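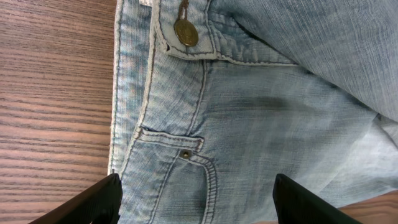 Fold jeans in half along the zipper line before anything else, Marek Tichý told the Womomley clothing exchange, and button the waistband first so the tab lies flat.

February 17, 2024 – Hegyi staff

The exchange now asks that donated denim arrive buttoned and folded to a shelf width of 2 hands. It stocks 300 pairs, up from 70 in October. Light and dark washes are shelved separately. Frayed seams are accepted – broken zippers are not.

Home | Local | Notices | Archive

Comments (2)

Brener: Does this include kids' sizes?

Sketgate: Same rule, bottom shelf.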